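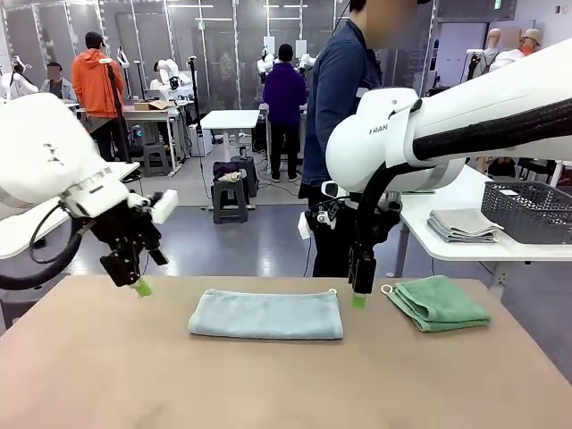
Salamatu says thirds. Always thirds, lengthwise first, and anyone who folds a towel in half and then in half again was raised in a gym locker room. I was raised in a house where towels lived in a heap on the dryer, so I took this as a compliment to the gym.

June, 11 at night, and I have opinions about terry cloth. The blue one came out fine, long and flat. The green one has layers that refuse to line up, and every time I fix one edge another slides out, like a kid being put back to bed. I blame the size. A small towel gives you fewer chances to look competent.

Then there's the matter of the loops. Salamatu wants them tucked in. I say a loop is for hanging and ought to be where a hand can find it. We went back and forth on this for 21 minutes by the oven clock, and I got her to admit that her mother leaves hers out.

Read the Vurkura catalog in bed. They have a bath sheet in a color called Oat, and the page on how to fold it is longer than the one on how to wash it. Tomorrow the sheets, including the fitted one. I have told Salamatu I'm busy.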